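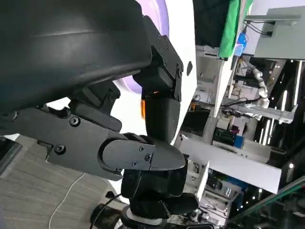
Close-up: black parts, small screws and a little orange light

Trumden Weekender Travel Bag
Item 3457, in navy or olive

I have been taking the Trumden on trips for three years now and I still get a bit silly about it when customers ask. I plan vacations for a living, so I'm in and out of airports and train stations all the time, and before this I owned a whole closet of bags that were almost right (too deep, too floppy, a strap that dug in by the second platform). This is the one I kept!

It opens flat like a suitcase but carries like a duffel. You get one big main section, a zippered shoe pocket at the end, and a slim outside pocket where I keep my passport, my boarding pass and usually half a granola bar. The shoe pocket takes up room from the main section, so if you pack sneakers in there, expect to lose a sweater. I wear my sneakers on the plane and put laundry in it on the way home.

The fabric is waxed cotton. It picks up creases and scuffs fast, and I love that, but if you want a bag that stays perfect you'll be happier with the Rathore, which has a smoother finish and costs a little more. Naheed Mughal, who shares the desk with me, has the Rathore and won't hear a word against it.

My longest trip with it was 12 nights in Portugal last September, mostly by train, with one very steep walk up to a guesthouse in Porto. I packed for five days and washed things in the sink. The shoulder strap was fine the whole way, though I'd skip it and use the handles on stairs.
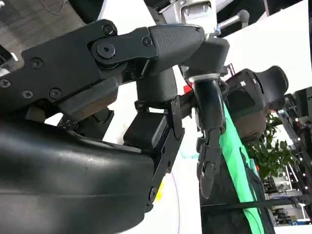

I should say something about airlines too, because I get that question every week. It has gone in the overhead bin on every flight I've taken, but the small regional planes are a different story and I've had to gate check it twice. Look up your own carrier's limits before you go, and measure the bag once it's packed. It does bulge!

Cleaning is easy: cold water, a soft brush, no soap, and let it dry open. Please don't put it in the washing machine. Usman Khokhar in our returns department has seen what happens.

What comes with it: the bag, a removable shoulder strap, a luggage tag and a cotton dust cover. The matching Tustano toiletry kit (item 3024) is sold separately and fits in the shoe pocket with room for socks.

Shipping is free on orders over $100. Unused bags can come back to us for a refund, tags on. Olive is on back order, navy ships now.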